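Section 5: Teaching a Sorting Task by Remote Control

By now your Clukport controllers are paired and both arms answer to your hands. Time for the fun part – showing the robot a whole job! Sorting toy blocks by color is a great first lesson. The moves are short, mistakes are cheap, and you will feel yourself getting better within a dozen tries.

5.1 Before you start

1. Set the black, yellow and green bins side by side, touching, where both arms can reach them.
2. Put a small pile of blocks on the table in front of the bins. Mix the shapes. A robot that has only met one kind of block will struggle with the next one.
3. Decide which color goes where and write it down. The lesson in this section uses red to black, yellow to yellow, green to green.
4. Open Ikelov on your computer and start a new lesson. Give it a name you will still understand in February.

CAUTION: Keep hands and sleeves outside the work area whenever the arms are live. If you need to move a block yourself, press Pause first.

5.2 Recording a lesson

5. Press Record and wait for the tone. Hold still for one full second so that every lesson begins from rest.
6. Bring one gripper down beside a block, close gently, and lift straight up. Let the other arm wait off to the side until you want it.
7. Carry the block over its bin, lower it until it is inside the rim, and open the gripper. Try not to drop blocks from high up – they bounce, and the robot will happily learn to do the same.
8. Glance at the wrist views as you go. They show you much more of the inside of a bin than you can see from your chair.

Red goes to black, yellow to yellow: 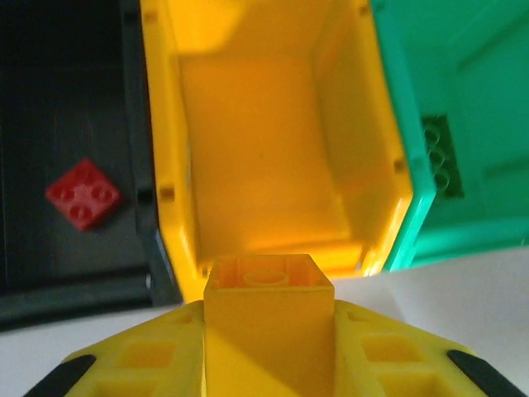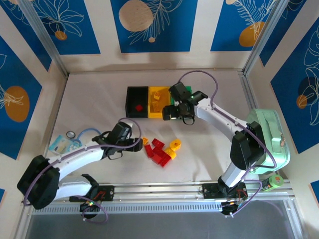
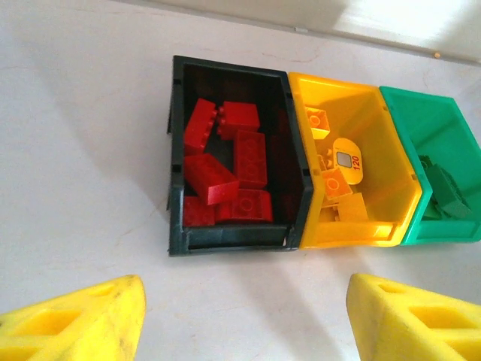

9. When the last block is in, move both arms clear of the bins and press Stop.
10. Play the lesson back once. Press Keep if you like it or Discard if you don't. A small wobble is fine, and even a missed grab that you fixed calmly is worth keeping.

NOTE: Block number, starting spots and the angle of each piece should change from lesson to lesson. The bins stay put until you reach Section 7.

5.3 How many lessons do I need?

Start with around 200. That sounds like a lot, but each one is quick once your hands know the way. Mared Gwilliam, who wrote the first version of this guide, kept 372 lessons for her Tranodstead set-up and loved how smoothly the arms handled blocks lying on their sides. Take breaks! Tired hands make jerky lessons.

5.4 If something goes wrong

Arm lags behind your hand: close other programs, then check the cable at the base.

Gripper closes on air: you are probably judging height from the overhead view. Switch to the wrist view for the last inch.

Error 733 on saving: the disk is full. Clear out discarded lessons from the Hartono folder and press Keep again.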